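The Clearing of Tables

A story in two parts

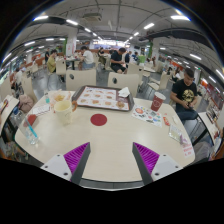
1. The canteen

We had built the Parno at my kitchen table over one long wet November, and by the end of it the thing could pick up a spoon in my house and nowhere else. It knew my spoons, you see. It had grown up with them, poor love, and when my sister put a strange one down it simply hung there over the cloth and thought about its life.

So off we went to the food hall behind the Pandbridge works, with the hand gripper in my shopping bag, to find it some tables that weren't mine. I'd fitted the purple pads the night before (ridged ones, my own moulding, and my third go at them). My sister chose the table. She has always chosen the table, ever since we were girls, and I have never once been asked.

I held the gripper out over somebody's tray with its paper mat of fried things and buns, and the crumpled napkin in the corner, and I felt a bit of a fool, I'll admit. A young man in a black T-shirt was sitting there with his phone and he never looked up from it. Past the tray there was a cream mug with an orangey handle, and I remember thinking, now that's a handle, that's a proper test for you, my girl.

"Start with the napkin," said my sister.

"I was going to start with the napkin," I said, although I'd been going to start with the mug.

2. The workshop

We went straight on to the shed at Ehlers Lane, where six of us share a bench and a kettle, and where the big Prostix arm lives under a bedsheet. I set the kettle going and my sister pulled off the sheet. Forty goes, we agreed, and then home, whatever happened.

The first few were dreadful. It patted the napkin as you'd pat a strange dog. Then I slackened the left finger by two turns, and my sister moved the lamp, and we argued over which of those had done it when the arm came down, closed its purple pads and lifted the napkin clean off the bench.

It held it up there for such a long time. My tea went cold and I didn't mind a bit.

"Well, go on," my sister told it, quite gently. "Put it in the bin."

We hadn't taught it the bin. I reached for my notebook and she went to fill the kettle again.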